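Skombridge Hay Fever and Asthma Group
Minutes of our meeting, Sunday, January 2, 2022
Taken by me, Marta Onyshchenko, so blame me for the spelling

We started late while I hunted for the heater key. Good turnout for the day after New Year, and lots of leftover mince pies (thank you!). Last meeting's minutes were agreed once I'd changed "pollen court" to "pollen count".

Matters arising
I'd promised to ring the Mornham surgery again over the spring inhaler check. I did, was on hold for ages, and they'll see our members as a group if we send a list of names by the end of the month. Sheet's on the noticeboard, please put your surname as well this time.

Money
We have £3824 in the account, and 58 paid-up members. Hall hire goes up to £90 a month and I don't think we can argue, it's still cheaper than the church rooms. Mr Tkachenko wondered if we should put £2000 aside for the July open day. I said that felt like a lot, we went back and forth, and in the end we voted to set it aside and look again at Easter.
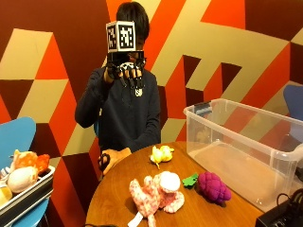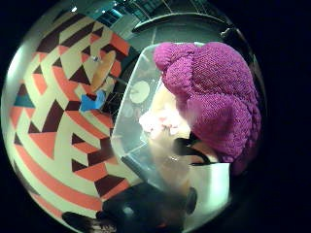
Hand with the marker cube, and the red and cream zigzag pattern

Leaflet
The new leaflet is nearly there. I read out the part on telling a cold from hay fever and people thought it was too long, which is fair, I do go on. Out goes the paragraph on the history of antihistamines (sob). We're keeping the bit about asking the pharmacist before mixing tablets. Zivum Print have quoted us and I'll chase them for a price on thicker paper.

Birch trees
Long chat about the birches by the station car park, with strong feelings on both sides! I'm to write to the council and ask what they plan to plant next. I am not asking them to cut anything down, and I'd like that minuted, so I've minuted it.

Any other business
Someone left a green scarf here in the autumn. It's in the kitchen drawer.
Could whoever has the spare peak flow meter bring it back?

Next meeting same place, usual time. I'll bring the biscuits.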